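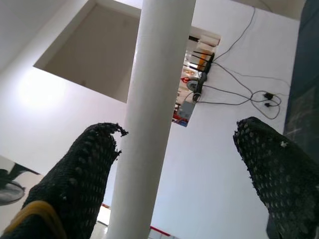 Mevton Reservoir

Mevton Reservoir is a shallow drinking water reservoir on the upper Pleser, a slow lowland river. Surface area 192 hectares when full. Supplies Mevton town and the villages downstream as far as Lametti. Also used for sailing and coarse fishing.

Silting

The main problem is silt. The Negi Brook brings most of it in, off ploughed fields on the east side, and drops it where the water slows down. The northern arm is worst affected - boats drawing more than a metre can't use it in late summer. Original depth there was put at 4.5 metres on the old plans. A survey in December found 114 centimetres at the shallowest marker and soft mud under that.

Less depth means warmer water, more weed and less storage. Water treatment gets harder too, as wind stirs up the bottom and the intake has to be shut untill it settles.

Dredging

Dredged twice, both times only in part. The first attempt used a floating suction dredger and was stopped early when the drying lagoons filled up. Second one cleared a channel 45 metres wide from the slipway to the brook mouth. It has partly filled in again.

Where to put the mud is still argued over. Farmers took some for spreading, but tests showed raised zinc in the material nearest the road bridge, so that went to landfill.

Work upstream

Present efforts are mostly in the catchment. Grass strips along the Negi, fencing to keep cattle off the banks, and 2 silt traps above the weir at Lametti Lane. The traps need emptying after heavy rain, which does not allways happen on time.

Wildlife

Great crested grebe, tufted duck, pochard in winter. The mudbanks in the northern arm have drawn in waders, and local birdwatchers objected to further dredging there. Bream and roach common, pike fewer than before.

Access

Footpath on the west and south sides only. East bank private. Car park by the dam.

See also: River Pleser; Negi Brook

Page last edited July 8, 2022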